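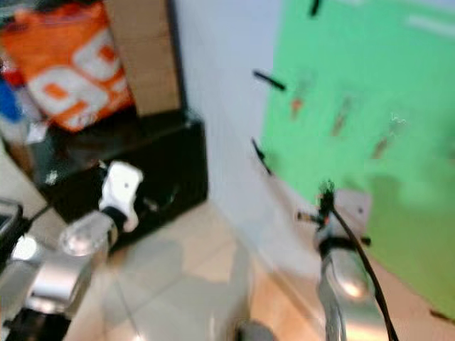 Veres 양팔 키트의 두 팔. 오른쪽에 초록색 판이 있다.

Trarham 시설운영부 회의록
안건: Clomeck 사의 Veres 양팔 키트 임대 검토
날짜: 9월 16일
장소: Pritside 사무동 회의실
참석: 시설운영부, 보안 담당, 구매 담당, 설비 담당, Clomeck 영업 담당(화상, 앞의 안건만 참석)
기록: Eleni Petek

지난 회의록 확인
지난 회의록은 수정 한 곳을 하고 승인되었습니다. "구매"라고 쓴 부분을 "임대"로 고칩니다. Clomeck에서 받은 견적서는 임대 견적서입니다. 제가 단어를 잘못 옮겼습니다.

안건의 배경
Pritside 건물에서는 입주사가 방 열쇠를 빌릴 때 보안 데스크 직원이 보관판에서 열쇠를 꺼내 줍니다. 밤에는 직원이 순찰을 나가기 때문에 데스크가 비는 시간이 있습니다. 2월 회의에서 이 시간에 열쇠를 내주는 방법을 찾기로 했고, 그 후에 후보로 올라온 제품이 Veres입니다. 열쇠 보관함을 전자식으로 바꾸는 안도 있었지만, 건물주가 벽 공사를 허락하지 않았습니다.

Clomeck의 설명
Clomeck 담당자는 키트의 구성을 설명했습니다. 팔 두 개, 그리퍼, 제어용 컴퓨터, 그리고 작업을 가르치는 소프트웨어가 임대료에 들어갑니다. 보관판과 고리는 들어가지 않고 고객이 준비합니다. 담당자의 말로는 판의 색이 균일하고 열쇠와 잘 구별되면 좋다고 합니다. 보안 담당이 지금 데스크에 있는 나무판을 그대로 쓸 수 있는지 물었습니다. 담당자는 가능하지만 학습을 새로 해야 한다고 대답했습니다. 학습 비용은 300유로이고, 판을 바꿀 때마다 한 번씩 청구됩니다.

구매 담당은 이 금액이 견적서의 본문에 없고 부록에만 있다는 점을 지적했습니다. Clomeck은 수정된 견적서를 보내기로 했습니다.

임대료는 한 달에 600유로이고 최소 계약 기간은 9개월입니다. 중간에 해지하는 경우의 조건에 대해서는 담당자가 바로 대답하지 못했습니다. 서면으로 답을 받기로 했습니다.

설비 담당의 질문
설비 담당은 팔 바깥쪽으로 지나가는 케이블에 대해 물었습니다. 데스크 뒤는 좁고 직원이 자주 지나다닙니다. 케이블이 옷이나 가방에 걸릴 수 있다는 걱정입니다. Clomeck은 케이블을 팔에 묶는 밴드를 따로 판매한다고 했습니다. 설비 담당은 이런 부품은 기본 구성에 들어가야 한다는 의견을 냈고, 이 의견을 기록에 남겨 달라고 요청했습니다.

소음에 대한 질문도 있었습니다. 담당자는 사무실 프린터와 비슷한 정도라고 말했습니다. 측정한 값은 제출되지 않았습니다.

여기까지 하고 Clomeck 담당자는 화상 연결을 끝냈습니다.

내부 논의

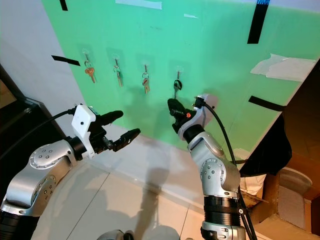

초록색 판의 고리에 걸린 열쇠와 두 팔. 오른쪽 그리퍼의 손가락이 맨 오른쪽 열쇠를 향하고 있다.

사진을 보면서 판의 준비 방법을 이야기했습니다. 고리는 벽에 붙이는 접착식입니다. 보안 담당은 접착식 고리가 우리 열쇠의 무게를 견딜지 의심했습니다. 우리 열쇠에는 방 번호가 적힌 금속 이름표가 함께 달려 있습니다. 나사로 고정하는 고리를 쓰자는 제안이 나왔고, 반대는 없었습니다.

판에 붙은 검은 테이프에 대해서는 의견이 나뉘었습니다. 보안 담당은 입주사가 보는 장소이므로 테이프나 종이가 판에 없으면 좋겠다고 했습니다. 설비 담당은 시험 기간에는 외관이 중요하지 않다고 했습니다. 정식으로 설치할 때는 깨끗한 판을 쓰는 것으로 합의했습니다.

열쇠의 종류도 이야기했습니다. 머리 부분이 검은 고무로 된 열쇠와 황동색 열쇠는 모양과 색이 다릅니다. 우리 건물의 열쇠는 대부분 같은 제조사의 것이고, 색으로는 구별하기 어렵습니다. 그래서 로봇이 열쇠의 모양을 보고 고르는 방식보다 고리의 위치를 보고 고르는 방식이 우리에게 맞을 것 같습니다. 이 경우에는 반납된 열쇠가 반드시 원래 고리로 돌아가야 합니다. 누가 반납을 확인할 것인지는 정하지 못했습니다.

보안 담당은 더 큰 문제가 있다고 말했습니다. 로봇이 열쇠를 건네기 전에 받는 사람의 신분을 확인해야 하는데, Veres에는 이 기능이 없습니다. 출입 카드 시스템과 연결하는 작업은 다른 업체에 맡겨야 하고, 비용은 아직 모릅니다. 구매 담당은 이 비용을 모르는 상태에서 임대 계약에 찬성할 수 없다고 했습니다. 시설운영부도 같은 의견입니다.

한편, 설비 담당은 제품에 대해 긍정적으로 평가했습니다. 그리퍼를 공구 없이 교체할 수 있다는 점과, 설명서가 이해하기 쉽다는 점을 이유로 들었습니다. 설명서의 한국어판은 부분적으로만 있습니다. 안전에 관한 장은 영어로만 되어 있어서, 계약을 하게 되면 번역을 요구해야 합니다.

결정 사항
임대 계약은 이번 회의에서 결정하지 않습니다.
Clomeck에 유료가 아닌 시험 사용을 요청합니다. 기간은 약 2주로 하고, 장소는 보안 데스크가 아닌 Pritside의 빈 사무실로 합니다.
시험 사용 중에는 실제 방 열쇠를 쓰지 않습니다. 보안 담당이 폐기할 예정인 옛날 열쇠에 같은 이름표를 달아서 준비합니다.
시험용 판에는 나사로 고정하는 고리를 씁니다.

할 일
구매 담당: 수정된 견적서와 중도 해지 조건을 받아서 모두에게 보냅니다.
설비 담당: 데스크 뒤의 폭을 재고, 팔이 움직이는 범위와 비교합니다. 판을 주문합니다.
보안 담당: 출입 카드 업체에 연결 비용을 문의합니다. 반납 절차의 초안을 씁니다.
Eleni Petek: 시험 사용 요청서를 작성하고, 소음 측정값과 안전 장의 번역에 대한 질문을 함께 넣습니다.

기타
회의실의 화상 장비에서 소리가 두 번 끊겼습니다. Clomeck의 답변 가운데 전원 사양에 관한 부분을 제가 완전히 듣지 못했으므로 이 회의록에 적지 않았습니다. 들으신 분은 저에게 알려 주시면 추가하겠습니다.

다음 회의 날짜는 Clomeck의 답변을 받은 후에 메일로 정합니다.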